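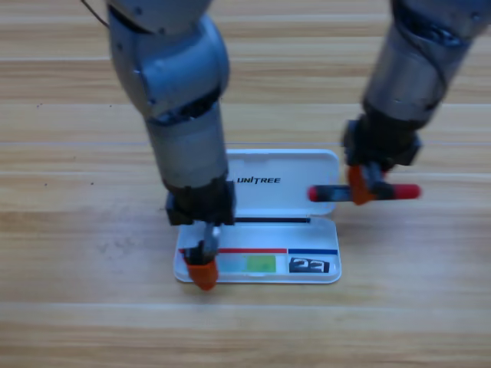

Kostcombe Pencil Case Project: progress report to the Innes Fund, February

Hello all, and thank you again for the £4000! I said I'd write once we were properly under way, and we are, so here goes. The short version is that the cases are bought, the first two schools have had theirs, and I have learned far more about marker pens than I ever wanted to.

We settled on a white plastic case with a hinged lid that opens right out. I'd been leaning towards the zipped fabric sort (they're cheaper, and Grallex had plenty) but the teachers wanted something a child could open on the desk and see into straight away, and I think they were right.

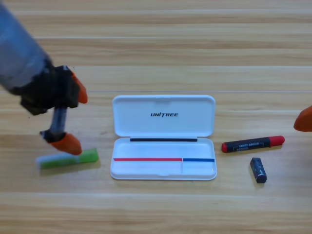 Open case with its tray empty, and a green marker on the table.

The pens have been the fiddly bit. Our first order from Firix came with the wrong colours and had to go back, which lost us most of a fortnight. The replacements are fine and I've put the refund towards erasers. I've also stopped ordering everything from one place, which I should have done from the start.

Packing is slower than I put in the application. I'd allowed a minute or so per case and that was wildly hopeful, especially when you're fussy
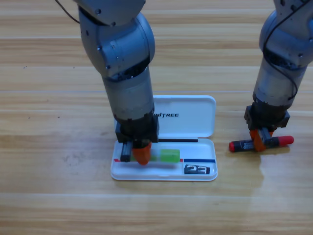
about things lying flat, and I am! A lid that won't shut is no good to a seven-year-old. I've now redone the timetable with longer sessions, and it still fits before the Easter break. So far 52 cases have gone out.

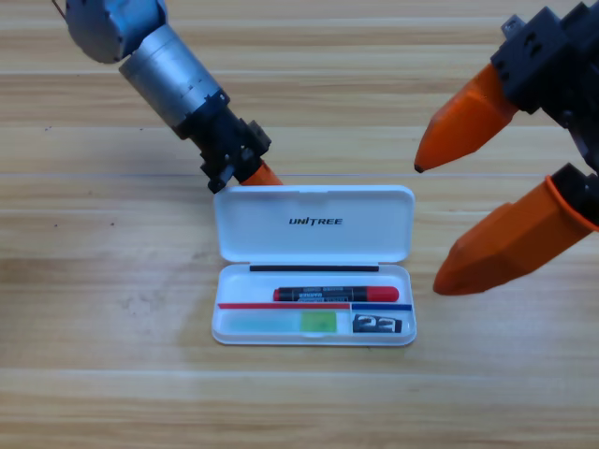 The question I'd most like your view on is what goes in each case. My original list was too long and I've been trimming it to suit the space. A marker goes in the long compartment at the top, like the black one with the red cap, and the smaller things sit in the two lower compartments, past the red and dark blue strips. I'd love to add a ruler, but I haven't found one short enough that isn't rubbish.

Money next. We're over £300 under budget on cases and a bit up on postage. I'd like to move the difference across to pens if you're happy with that, so do let me know. Four more schools to go, six in all, and I'll send the full accounts with my next report.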